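Marta Holovko
1/ A thread on learning to read the grain in a board before you buy it. I've been buying timber for small furniture for 20 years, mostly from the yard at Lunside, and I get asked this a lot.
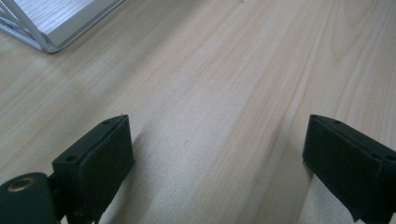 2/ Start with the end of the board. The growth rings show you how it was cut from the log. Rings lying flat, like a shallow smile, mean it came off the side. Rings standing upright mean it was cut towards the middle.

3/ Flat-cut boards have the big curves and arches on the face. They are cheaper and there are more of them. They also move more across the width when the air gets damp, and they like to cup.

4/ Upright rings give you straight lines on the face. Dull to some people. I use these for drawer sides and door frames, where a few millimetres of movement will jam something.

5/ Now look along the edge. If the lines run parallel to the face, it will plane well. If they dive down into the board, plane in the direction they climb, or you'll tear lumps out.

6/ Some boards change direction halfway. Mark the spot with chalk and work from both ends. I have spoiled good ash by being lazy about this.

7/ Knots. Small, tight and the same colour all round: usually fine. A black ring round the edge means it may drop out. Push it with your thumb in the yard, not when you get home.

8/ Hold the board up and look down its length with one eye shut. A bow can often be cut into shorter pieces and forgotten. A twist is much worse – you lose thickness along the whole length getting it flat. I put twisted ones back.

9/ Ask where it was stacked. Vitalii at Lunside will tell you which rack has been under cover and which came in last week. Other yards look at you as if you'd asked for their bank details.

10/ Then leave it indoors before you cut anything. Two weeks flat on sticks, in the room where the finished thing will live if you can manage it. In July I leave it longer, as my workshop gets very close.

11/ Someone will ask about price. My last trip came to £434, and that was for a table top, the legs and enough left over for a stool. I went through the whole rack and bought 9 boards.

12/ Put the rest back as neatly as you found it. The yard remembers who leaves a heap on the floor.

13/ Reply to Menaka Mondal, who asked if any of this applies to pine from the big sheds: yes, all of it, especially the twist. Shed pine is often sold fairly damp, so give it more time indoors.

14/ Reply to Arsen Boiko: no, I don't oil the underside differently. Same number of coats on both faces. If you seal only the top, the bottom takes up damp faster and the board cups.

15/ Next thread will be on joining boards for a wide top, once I've finished the one for the hall at Kunddale. It's glued up and I still have the ends to trim.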